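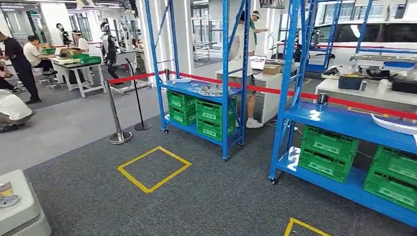

Teresa Veloso wrote under my last post that comparing hands before the controller settles is a waste of a week, and that I should fix the loop rate and leave the fingers alone. She has a point about the loop rate. I ran the hands anyway, on one controller with one set of gains, so that whatever is wrong with the controller is at least wrong for both of them.

The candidates are the Oretti hand, which has articulated fingers and a thumb, and the Skovby parallel gripper, which has two flat jaws and a rubber pad on each. Both bolt to the same flange. The Skovby weighs 822 grams with its adapter plate. The Oretti is heavier, and I had to redo the payload setting before the arm would hold a pose without sagging at the elbow.

The test object was a green plastic crate with lattice sides. I picked it for the lattice. A flat jaw either lands on a rib or goes into a gap, and the two cases feel completely different in the current trace. On a rib the Skovby closes hard and stays put. In a gap it closes on air until one edge catches, and then the crate twists. Over 26 lifts per hand the Skovby dropped the crate four times, all of them gap cases. The Oretti dropped it once, when the thumb stopped short of the rim.

So the fingers win on drops. They lose on time. A full close on the Oretti takes 3,052 milliseconds at the default speed, and I did not like what the tendons sounded like when I raised it. Simão Meireles thinks the default is conservative and that I could go a good deal faster with the current limit turned down. I will try it once I have a spare tendon set.

The wrist camera gave more trouble than either hand. With the Oretti open and palm up, the fingers take up the bottom of the view, and auto exposure swings whenever the arm turns toward daylight. I locked exposure and gain by hand. The yellow floor tape then held its color well enough to use as a reference, and the detector stopped losing the corners.

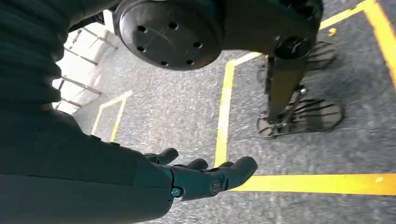 Does the controller need a separate gain set for each hand? One set is enough for slow lifts, but above half speed the heavier hand needs more damping at the wrist.

I kept everything at 25 percent speed for that reason, so none of these numbers say much about throughput. The Sesstead controller stores gain sets by tool number and switches them when the tool changes - provided you remember to change the tool number. I forgot twice. Both times the arm overshot on the first move and faulted out, and I threw those runs away.

Still open: the thumb stop on the Oretti, which looks like a calibration offset of a few degrees, and a wider pad for the Skovby that would bridge two ribs. Leonor Morais has a pad drawing from October that may fit with the mounting holes moved. I am printing it tonight in the softer material.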